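Learning Corner > Machines and Robots > How Does a School Buy a Robot?

Search the pages Type a word Go

How Does a School Buy a Robot?

Perhaps you have seen a robot arm in a film and thought: our school must have one! At Plellham School the children of the science club thought the same. Their teacher, Mr Reinaldo Sampaio, said yes, but first they must make a plan and a budget.

A budget is a list of money. On one side you write the money you have. On the other side you write the things you want to pay for. The club had 2,055 pounds, which came from the summer fair and from a gift.

First question: what is the robot for?

The children wanted a small arm that can tidy a table. This sounds easy, but things on a table are very different from each other. A robot hand which is good with a hard thing can be bad with a soft one. So before you look at any price, put some usual things from home on a table and think about how you would pick up each one.
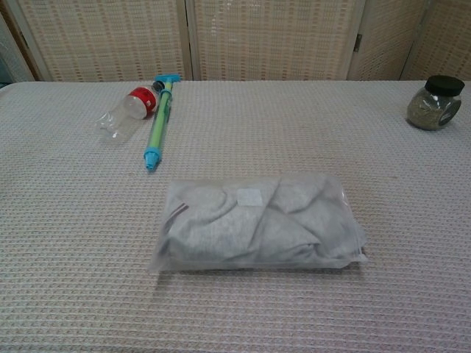

Hard, soft, round and long: four things to think about before you choose a robot hand.

Take the jar first. It is round and made of glass, so the hand must hold it firmly and must not press too much. The plastic bottle has nothing in it, and a strong hand could crush it. The water pump is long, and if you lift it at one end the other end may hang down. The bag with folded cloth inside is soft, and clear plastic is difficult for many robot cameras to see.

Second question: what does it all cost?

The club wrote to two shops. The arm from Cavalcanti cost 1,619 pounds with a simple hand of two fingers. The arm from Sestov cost only 1,000 pounds, but it came without any hand, and it could not lift a full jar. A set of soft finger covers cost 163 pounds more.

Now we can add. The Cavalcanti arm and the soft covers together make 1,782 pounds. When we take this away from 2,055 pounds, 273 pounds are left.

Third question: what comes later?

A robot also needs spare parts, a strong table and a person who can repair it. Sebastian, who is in the club, asked to keep the 273 pounds for this. The others wanted to buy a second camera. They voted, and the money was kept until August.

Try it yourself

Choose four things from your kitchen or bedroom. For each one write: is it hard or soft? Can it roll? Can it break? Then draw the robot hand you would buy.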